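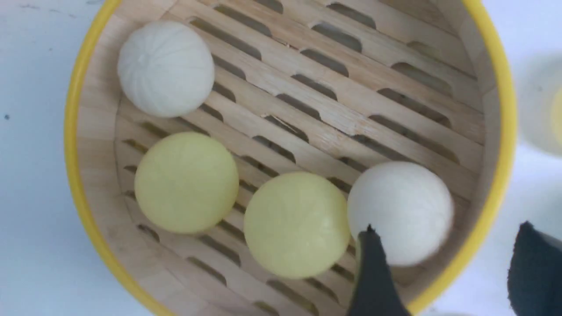 Bench 2, notebook, June

Good afternoon, even though we lost most of it to a fault! I want this down while it's fresh. The steamer task (pick the round things off the table, put them in the basket, leave the fruit and the cube alone) stopped dead with a gripper fault, and I think we finally know why.

Setup for anyone reading at Cairns: the same Flekel build as last time, Hiveck planner on top, speed at 100 percent for the first time. The PiPER had been happy at lower speed all morning, so we pushed it.

What we saw: arm comes down over the basket, fingers close on a yellow one, everything looks perfect, and then the log says GRIP LOST and the arm freezes where it is. No drop, no slip that I could see. The motors hold, the status light goes red and the planner sits there waiting for a clear that never comes. Power cycle, home, try again, and it ran fine for a while. Then the same thing.

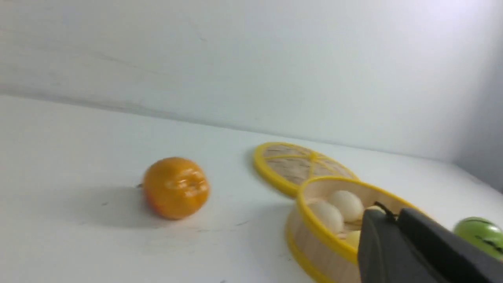 My first guess was the object. The yellow ones feel slicker to me than the white ones, so I blamed the finger covers and swapped them. No change. Second guess was the basket rim, because if a finger lands on the rim on the way down the current jumps and the software can read that as a bad grasp. Went through the current trace and there was no jump. Lovely clean trace, in fact, which is what made me look at the timing column instead.

And there it was! The gripper is supposed to send its position every cycle, and right before each fault there's a hole. Log counter goes up to 1,975 and then nothing, then the fault. The watchdog wants 2,000 in that block before it will call the grasp good. So the fingers were holding, and the controller just hadn't heard from them.

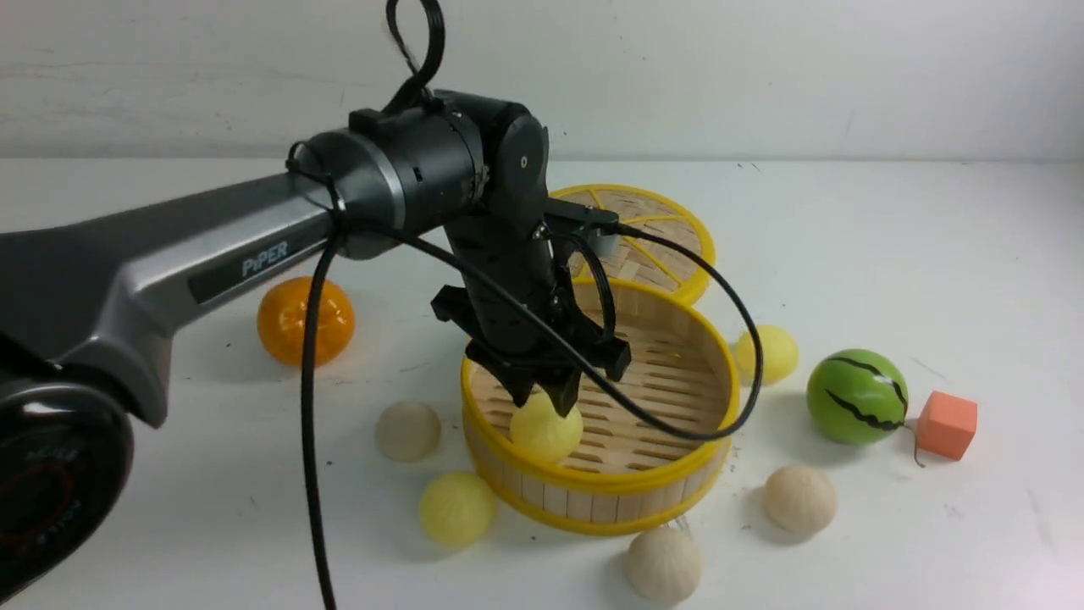 Page last edited: June, 4:40 pm

Cable, then. With the arm parked and power off I wiggled the connector at the gripper and could feel play in it. Powered up again, hands well clear, ran the wrist through its full turn at low speed with the log open, and messages dropped out at 349 degrees on the commanded angle. Did it again, same angle. I was so pleased I made the whole room come and look.

Fix for now: reseated the plug, added slack at the wrist, capped the turn short of the bad spot, speed back down.
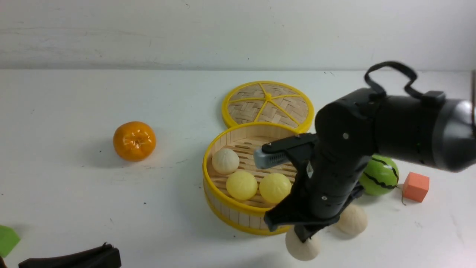

The part I like less is the recovery. When the fault hits, the arm holds position with the fingers closed, and the natural thing is to reach in and free whatever it has. I nearly did. If the messages come back while your hand is there, Hiveck can carry on with the move. New rule on this bench: E-stop first, then hands. I've put it on a card by the keyboard.

To do
- order a locking connector from Clirkeo, plus a spare
- make the planner need a manual resume after any GRIP LOST
- split the error in two, "lost object" and "lost messages"
- rerun at full speed once the new plug is in, and watch the log at the wrist limit
- old finger covers are in the top drawer, still good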